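Posted January 20, 2025 by Fidelina Huanca

We use cookies to remember your settings and count visits. By staying on this page you agree to our cookie notice.

Tips from the Back Table: Keeping a Student Robot Project Tidy

I've been helping with the after-school robotics club long enough to have opinions about tape. This year the kids are building toward a tidy-up challenge, where the arm has to put everyday things back where they belong, and our team (they named themselves Killa, and no, I didn't get a vote) practices at a plain white table two afternoons a week. Most of what I've learned is housekeeping, so here's a pile of it. Plenty of this works for a sewing table or a garage bench too!

Wipe the table before anything gets switched on. A damp microfiber cloth, one drop of dish soap, then a dry cloth right behind it. Skip the spray polish. We tried it once in the fall and every pencil, spoon and eraser went skating when the gripper so much as nudged it.

Pick practice objects from the junk drawer. The kids want to buy things, and I keep telling them the good stuff is at home already. Old glasses and their cases are wonderful because the two belong together, so there's a job built right in, and thin frames are a real challenge for a gripper. Ask around for retired pairs. Sizwe Shabalala put a note in the school newsletter and we had more than we could use by the end of the week.

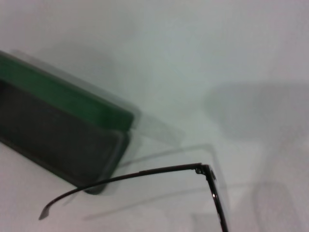
Store glasses with the arms folded and the lenses up, in a shoebox lined with an old T-shirt. If a hinge gets floppy, snug it up with a tiny screwdriver, then put a dot of clear nail polish over the screw head and leave it overnight. I do this on my own reading glasses too, and they've held up great.

Mark starting spots with painter's tape, and fold one end under so you can get it off again. Little L shapes in the corners beat full outlines. They're faster, they use less tape, and the kids can still read them upside down from across the table (there's always someone across the table). Don't leave the tape on past a couple of weeks or you'll be rubbing off goo with cooking oil.

Write down every try. We use a 100-page composition book and a pencil on a string. Refilwe Khumalo is our scorekeeper, and in January she logged 305 tries, 93 of them with the glasses. Before she took over we had scores on napkins, on somebody's arm, and on the back of my grocery list.

Cables! Bread bag tags make dandy labels. Snip one on near each plug and write on it with a laundry marker. For the long runs we use strips of hook-and-loop tape from the fabric store, cut 72 to a batch, which sounds like a lot until you've lost half of them in the carpet.

Turn lamps so they shine from two sides if you can. One bright lamp gives you big dark shadows, and our program was getting fussy about those. A pillowcase clipped over a window worked fine in a pinch, well away from any hot bulb.

Snacks stay on the other table. I mean it about the cheese puffs.

Gordon Zacharias wants me to add that spare screws go in a muffin tin, one size to a cup, and the tin goes back on the shelf with the lid on. So there it is, Gordon.

Recent posts
Getting Marker Off a Whiteboard Tray
Muffin Tins for Everything but Muffins
Shivam Goel's Solder Cleanup Kit
What We Packed for the Mokgethi Meet
Five Uses for Bread Bag Tags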